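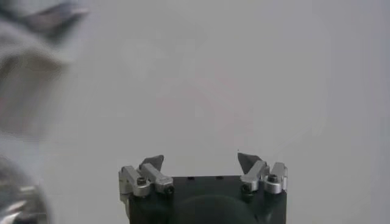 When the Robot Gets the Boring Job

By Anouk Bakker
January
Reading time: 3 minutes

Kidby makes lunch trays. You may have eaten off one. Someone has to take each tray lid off a table and put it in a box, and at the Kokbridge factory that someone used to be Manolis Chatzigeorgiou.

He did it for years. On a busy day, 3,010 lids went into boxes. Ask him what he thought about all day and he'll say, "Soup, mostly."

Now a robot arm does it. If you're hoping for a metal man with glowing eyes, sorry. It's an arm. At the end is a gripper, which is a hand that gave up on having five fingers and settled for two. They slide together to pinch and slide apart to let go. It can't wave or scratch its nose, but then it has no nose.

Near the hand sits a small camera, so the arm can look at what it's reaching for. Looking is harder than it sounds. You can spot a white lid on a white table without trying. A robot has to be taught, and in its first week this one tried very hard to pick up a shadow.

So what happened to Manolis? He still works there. He went to a class for 37 hours and learned to run the arm. He tells it where to go, cleans its fingertips, and presses the red stop button when it gets confused. His back hurts less. He also says the job is lonelier, as the table used to have four people around it, all talking. The arm is a poor talker.

The other three moved to different jobs. Two like the change. One, who packs spoons now, would like her old table back, thank you.

That's a fair thing to want. When a machine comes to work, some people get a better day and some get a worse one, and grown-ups are supposed to ask everybody before they buy it. At Kokbridge the bosses asked afterward -- with cake. The cake was good. The workers still wrote down 28 things they wanted fixed, starting with the beeping.

The beeping has been turned down. It is still beeping.

More to read
Who Drives the Bread Truck at Flesetier?
Why Elevators Used to Have a Person Inside
Balaskas and the Very Slow Forklift
What Is a Sensor?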